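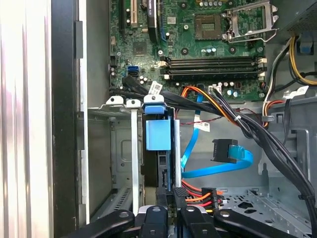

Yae Hoshino wrote to ask if the Skikalside canopy is worth the money for someone who only does the Gramcombe street fair and maybe one car show a year, and whether it leaks at the seams.

Mine has been through two events now, both of them rainy, so I can answer the second part. It leaked a little at one corner during the March swap meet. I put seam sealer on all four corners and had no more drips at the parade weekend, when it rained most of the afternoon.

The canopy costs $199 with the carry bag and stakes. Side walls are extra and I did not buy them. It weighs 32 pounds in the bag. One person can carry it from the parking lot, but setting it up takes two. The legs lock with a push button that is stiff when new and pinches if you are not careful.

The stakes are no use on pavement, and most of the fair is on pavement. I bought four Higuchi weight bags for $27 and filled them with sand. They fit the legs fine. On Main Street the gusts come up between the buildings, and the vendor next to me had to hold his tent down by hand until someone lent him a couple of buckets.

Water does pool on the roof if you leave it at the lowest height. Raise it one notch and most of it runs off. The blue top has faded some already. The zipper on the bag is poor and I expect it to go first.

For one or two events a year I would say borrow one, or rent from the fair office if they still have any left. If you are out more than that, it is a decent buy. I would get the weights on the same order.

Rin Furukawa
4/2/23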